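The plates that started it all

I have been meaning to put my dish rack pages up for ages, and my sister-in-law finally nagged me into it. One picture to begin with, and the notes I keep getting asked for.
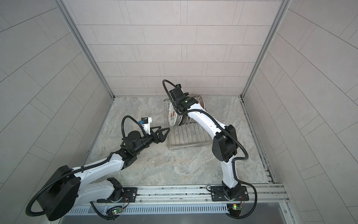

How do you stop patterned plates getting scratched when they're stored close together?

Stand them on edge and never drag one out across its neighbour. Lift it straight up, with your other hand steadying the rest, and if a plate has a rough foot ring (run a finger round the underneath and you'll know!) slip a bit of kitchen paper behind it.

I'm hopeless about brown and white patterned china, I'll admit it. I go to the Trimcombe sale every January with a strict limit and come home over it, usually with something wrapped in newspaper on my lap. Leaf and fruit patterns are my weakness — the reddish-brown ones especially, they make even beans on toast look like a proper tea.

Wire racks are the best thing for them, I think. A plain silver one goes with everything and the air gets all the way round. I've had 2 wooden ones and they both went black at the joints, so never again.

My own routine is dinner plates at the back and side plates at the front, washed in that order too. Kerstin Fjeld, who I swap plates with, does it the other way about and we have agreed to stop discussing it.

If your rack has lost its rubber feet, put a folded tea towel underneath before you load it. Mine slid right across the worktop one night with 19 pieces in it and I have never moved so fast!

Next lot will be the jugs, once I've found somewhere to put them.

Comments

Folke W.: My mum had brown and white like this, all went to the charity shop and I could weep. Is Trimcombe still in the old hall?

Teodor Eklund: Kitchen paper leaves bits on mine. I cut up an old flannel sheet, works a treat.

Kerstin Fjeld: Side plates at the BACK. I said what I said.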